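Furlough, week nine

5/23/20

The letter from the plant came in the regular mail, which I thought was odd after two months of emails. It says my furlough is extended and that health coverage continues as before. It does not give a return date. The first letter had one.

For anyone new to this blog, I work on the seat track line at Vakarwood. We make the metal rails that airplane seats bolt to, plus a few brackets that go in the galleys. It is not glamorous work, but I have been there long enough to have a good parking spot. Most of our parts go to Sethi in Gornden, which puts the seats together and ships them to the airlines. When the airlines stopped taking planes, Sethi stopped taking seats, and a week later we were told to clean our stations and go home.

The plant has 200 people on the hourly side. From what I hear, 101 of us are out and the rest are on short weeks. The ones still working are mostly in maintenance, shipping and the small repair shop, plus one crew finishing an order that was already paid for. I don't hold it against them. They are working with every other station shut off and eating lunch in their cars.

I have been asked a few times why we can't just build parts and put them on a shelf. We did, for a while. In December we were still on overtime and there were 800 sets in the back building waiting on a pickup. As far as I know they are still there. Rails are cut for a certain cabin layout, and if the airline changes its mind about the layout, the rails are scrap with a nice finish on them.
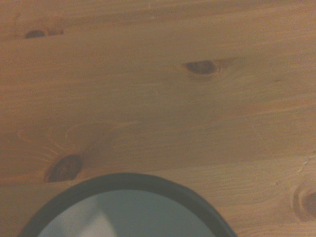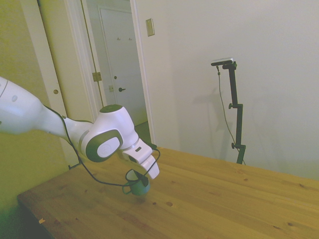
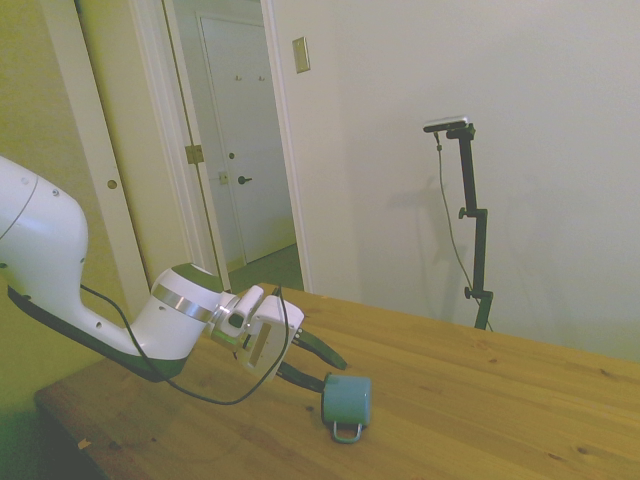 Filed under: Work, Money

Unemployment took 26 days to come through. The website logged me out every time I got to the page about severance, which I didn't have, and the phone line was busy from the minute it opened. What worked for me was filling in the form very early in the morning and saving after each page. If you are still stuck, keep a list of the dates you tried. They asked me for mine.

We have cut what we can. The truck is parked and the insurance on it is down to the minimum. I called the mortgage company and they offered to let us skip three payments, but when I asked when those payments would come due, the answer was all at once in the fourth month. I said no. Ask that question before you agree to anything.

The union hall has been closed, so the meetings are by phone. The last one was mostly people forgetting to mute. The one useful item was recall order. It goes by department seniority and not plant seniority, so if you moved from one line to another in the last few years, you may be lower on the list than you think. I moved once, from deburring, and I am checking on it.

My father worked in the same building. It opened in 1960 under the Flellthorpe name and made parts for propeller planes before it made anything for jets. He was laid off twice and called back both times, the second time after most of a year. He took a job at a lumber yard in between and kept going in on Saturdays there even after he was called back.

I have put in at two places, a warehouse and a shop that makes hospital bed frames. The bed frame place called and wanted to know if I would leave when Vakarwood called me back. I told them I probably would. I have not heard from them again. The warehouse has an opening on nights, and I have to give them an answer by the end of the month.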